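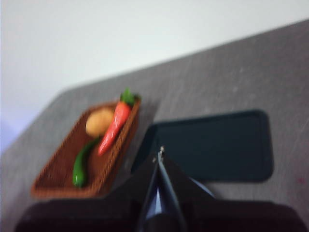 Javomham Automation Group
Equipment and budget meeting, notes
July, 2:00 pm, back meeting room

Present: lab, purchasing, shop floor, two from Callow on the phone (dropped off at 2:40, came back)

1. Last minutes
Ok as sent. One fix, the shelf quote was for the tall unit, not the short one.

2. Second arm
Long talk. Lab wants a second arm by fall so pick and place work doesn't stop every time the first one is down for service. Purchasing asked if we can rent. Callow rents by the month, three month minimum, insurance on us. Shop floor says rent first, buy after. Lab against, by the time it's set up and calibrated the rental is half gone.
Agreed: get both prices on one page, same options on each. No decision today.

3. Grippers and fingers
Current fingers ok for toy food and other small stuff. Wear is showing on the pads. Kalinowski quoted 36 pads in one order, price holds through August. Gerkia has a cheaper pad but needs an adapter plate and nobody has a drawing for it.
Wrist camera: blur when the arm moves fast. Lab would like a camera with a shorter exposure, and more light over the table. Try the light first, it's the cheap part. If still blurry come back with a camera quote.
Agreed: order the 36 from Kalinowski. Ask Gerkia for the adapter drawing anyway.

4. Props and table items
Toy vegetables, baskets, trays. Budget line is small but keeps getting eaten. Lab wants doubles of everything so a missing carrot doesnt hold up a session. Also a few more container shapes, all the baskets we buy are shallow and low sided. Deep bin, round bowl, something with a lid.
Flat items too, phones and tablets. Old ones are fine, screens off, no need to buy new. Shop floor has a drawer full, will bring a box over.
Limit set at $140 for the quarter. Receipts to purchasing the same week please, last time they came in a shoebox.

5. Tables
Gray top is scratched up. Lab says leave it, scratches are not a problem for the work. Purchasing had a replacement top in the plan at $102, moved to next year. Money goes to the overhead light instead.
Question about whether a second arm fits on the same table. Needs measuring with both arms reaching all the way out. If it doesnt fit we need a second table and that has to go on the arm request, not seperate.

6. Service contract
Callow contract runs out in September. New one adds 40 hours of phone support, no site visits. We used the site visits. Ask for a version with two visits and fewer phone hours.
Callow said they would "look at it." Want it in writing before the August meeting.

7. Power and floor space
Breaker on the back wall is near full. Facilities to check before anybody signs for an arm. Compressor quote is on hold, both arms would be electric.

8. Other
Label maker is out of tape again. Spare e-stop button still on back order. Keys to the parts cage: one set missing, check your desks.

To do
Purchasing: rent vs buy page for the arm, Kalinowski order, Callow contract reply
Lab: list of props under the limit, overhead light choice, test moves at normal speed once the light is up
Shop floor: measure table and reach, box of old phones and tablets
Facilities: breaker

Next meeting in August, same room, 2:00. Bring the quotes printed, projector is still out.
Closed 3:25 pm.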